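Employers Should Count the Walk

Most workplace wellness programs reward the wrong thing. They reimburse gym dues, they hand out water bottles in December, and they leave the working day exactly as they found it. It is the position of this writer that paid walking time would serve employees better than any membership discount.
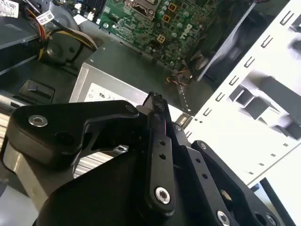
Inside an opened desktop computer.

Consider the program at the Lundton office, where I have worked for 16 years. The employer offered a subsidy at the Bitcombe fitness center to a staff of 1,667. In its first year, 70 people used it more than once. Many of the others, when asked by Fumiko Hattori of the benefits office, said that they had no objection to exercise. They objected to driving across town at six in the evening to get it.

A walk requires no locker and no second commute. Muthu Poojary's department began setting aside 20 minutes after lunch last spring, and attendance has held through the winter -- including the weeks when the sidewalks were poor. Participants report sleeping better. I do not offer that as proof of anything, but it deserves a proper look.

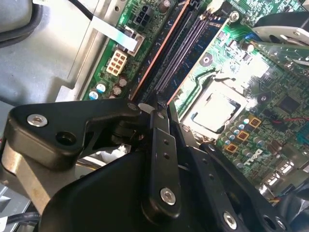
Page last changed: May 30, 2025

The usual objection concerns cost. Masanobu Ebihara has argued in these pages that paid walking time is a benefit only desk staff can enjoy, and he is right that counter and warehouse employees must not be left out. Their shifts can be arranged to allow it. The Gebretsadik depot already does so, with a relief worker covering each station in turn.

A daily goal of 3,000 steps during working hours would be a modest place to begin. It should be voluntary, and no supervisor should see the totals. The subsidy may continue for those who value it, but the next budget should pay for the walk first.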